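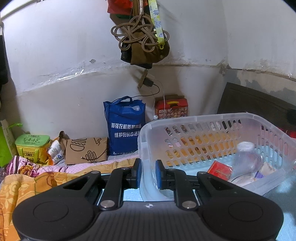

Who will run technology at Bokia once its merger with Huet is complete?

The two IT departments will become one group under a single chief information officer, drawn from Bokia's current leadership team.

Bokia and Huet have confirmed the structure of their combined technology group, which takes effect in April. The new group will bring together staff from 4 offices and will support 4,000 employees across both businesses.

Bokia's chief information officer will lead the group. Huet's head of infrastructure becomes deputy chief information officer, with charge of networks, data centers and the service desk. The post of chief technology officer at Huet will close, and its duties will pass to a new architecture office that reports to the deputy.

The companies currently run 37 business systems that overlap in whole or in part. Payroll and email will move first. Finance systems will stay separate until the end of the fiscal year – a condition set by both boards when they approved the merger.

Zometell will remain the network provider for all sites under its existing contract. Skillitz has been hired to train staff on the shared service desk software, and 25 employees will take the first course before the change in April.

Customers of Bokia and Huet do not need to take any action. Account numbers, support lines and online logins will stay the same during the first stage of the work.

Media inquiries should be sent to the Bokia press office, which is handling requests for both companies.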